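September 10, 2024. Back at the Fotden courthouse for the inquest into the Pleteck Square bombing. Will post as I go, phone battery permitting. Thread.

---

For anyone new: bomb went off beside the tram shelter in January, on a market day. Two people killed. Everything today is about what happened before it, not the police raid afterwards. That's next block of hearings.

---

Public gallery full. Families up the front as usual. Coroner reminds everyone this isn't a trial, no findings of guilt, and that witness names stay suppressed. So you'll get job titles from me and nothing else. Please don't guess in the replies.

---

First witness is the operations manager from Huenchumán, the firm that had the security contract for the square. Suit, big folder, talks very quietly. Coroner has asked them to speak up already.

---

Council estimate put 2,000 people through the market that day. Manager says the contract price was worked out on a much smaller crowd and was never redone when the market got moved into the square. Asked who should have redone it. Long pause. "I'd have to say both parties."

---

Murmur in the gallery at that one.

---

Ok the roster. Three guards on it for the morning. One called in sick, shift not filled. Another sent to the loading dock because of a row over parking. Manager accepts this left one person covering the square and both tram stops.

---

Counsel for the families: did anyone tell the council the shift was short?
Manager: there was no requirement to.
Counsel: that's not what I asked.
Manager: no.

---

On to the bag. This is the bit people have been waiting for. A stallholder rang the market office to say there was a backpack under the shelter bench and nobody near it. Call was logged. The log has a time but no action written next to it.

---

Correction to something I posted in the last block, I said the call went to police. It didnt. It went to the market office, and the office rang the guard's mobile. Sorry, my error, have left the old post up with a note under it.

---

Guard's phone rang out. Manager says the guards were meant to carry radios but the set was being repaired. Replacement radios were "on order". No paperwork for the order in the brief, counsel has checked.

---

Coroner stepping in herself now. Wants to know if the office had any written steps for an unattended bag. There was a poster. It was for the old market site and had the wrong phone number on it.

---

Lunch. Back after. Going to find a coffee that isn't from the machine. 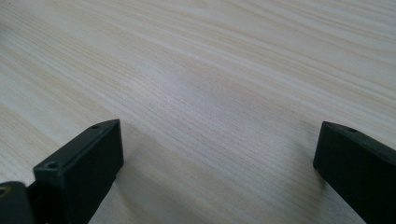 *Table, lunch break.*

Few people asking about Mato. Short version – the group calling itself Mato put out a statement online claiming the bombing. Police said at the time they were looking at it. It has NOT been confirmed in evidence here and the coroner has said she won't deal with responsibility in this block. So if you see "inquest hears Mato did it" somewhere today, it didn't hear that.

---

Back in. Next is an ambulance supervisor. Bit of a warning, some of this is hard to listen to. I'll leave out injury detail, the families have asked for that and fair enough.

---

Supervisor says two crews were sent straight off but both were held back at the cordon while police checked the square for a second device. There wasn't one. People inside were looking after each other with towels and aprons from the stalls.

---

Asked how long the crews were held. Supervisor won't give a number without the dispatch records, which have turned up late and are missing pages. Counsel for the ambulance service says the full set will be handed over this week. Coroner: "I was told that last time."

---

Supervisor says crews could hear people calling out from where they were parked. Has to stop for a minute. Whole room very still. Coroner offers a break, supervisor says no, keep going.

---

Questions now about whether crews could have gone in sooner. Supervisor says the rule then was nobody past the tape till police gave the all clear, full stop. Rule has been changed since, there's now a joint call made on the spot by police and ambulance together. Has it been tested? In a drill, once. Went "reasonably well".

---

Council's lawyer wants to put a map up. Screen isnt working. Paper copies going round, gallery doesn't get one. From what's being said it shows the bollards on the north side, which were down for deliveries and not put back up. Lawyer says bollards are for vehicles and had no bearing on a bag. Families' counsel says they had a bearing on ambulances getting in. Bit of back and forth.

---

Finishing early. The tram control witness isn't available, will be heard another day. Stallholder who made the call is on in the morning, by video link.

---

One of the families spoke outside, very briefly. They want the roster and the phone log made public, both of them, in full. Didn't take questions. Huenchumán's manager left by the side door, no comment. Council says it will respond "at the conclusion of proceedings".

---

Couple of replies asking for a transcript. They go up on the court's site but it's slow, the last ones took ages. Also someone asked what time the video link starts – list isn't out yet, I'll add it underneath when it is.

---

Proper write-up tonight once I've checked my quotes against the audio. Support line details are on the court's inquest page if today brought stuff up for you, and they're happy to take calls from anyone who was at the square, not just the families. Phone on 2 per cent, off for now.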